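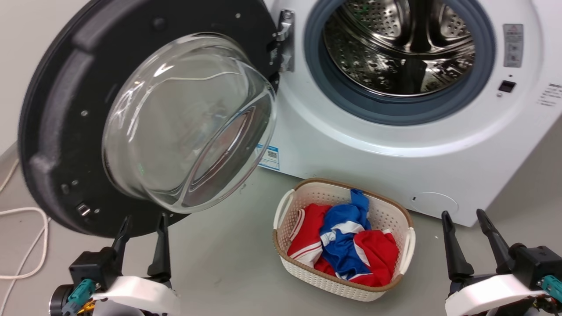 October, late morning. Most of today went on the drum opening detector, and I'm writing this while it's fresh because Selamawit will want to know why I've changed her settings again (sorry!). The old version looked for the biggest dark ring and called that the opening, and with the door swung right back you've got the thick black door frame on the left and the dark rubber gasket round the opening, so there are two perfectly good rings to choose from and it kept picking the door. The glass bowl doesn't help either, with those bright reflections along its rim. In the replay of log 419 the planner was quite happily lining up a path into the glass, and I stopped it there.

What I've done for now is ask for a ring *and* something inside it that looks like perforated steel. Dagim Chala thought the depth alone would do it, but the glass gives us rubbish depth and I'd sooner not lean on that until Ibsa has had a proper look at the filter.

Reran the saved frames, 100 of them, and it chose the door in 3. All three have the basket pushed well over, which may or may not matter – I haven't dug into it.

Still to do:

- the pose estimate jumps when an arm crosses the gasket. Tried holding the last good one for 30 frames, feels too long to me
- Natnael's garment mask runs the red pieces together in the basket, so the grasp point lands between them. He has a branch for it in Kito, not merged yet
- put the door frame in as a collision object, using the hinge side as the anchor

Left the new detector on under the config name `stendstead`. The old one is still there if anybody wants to compare the two.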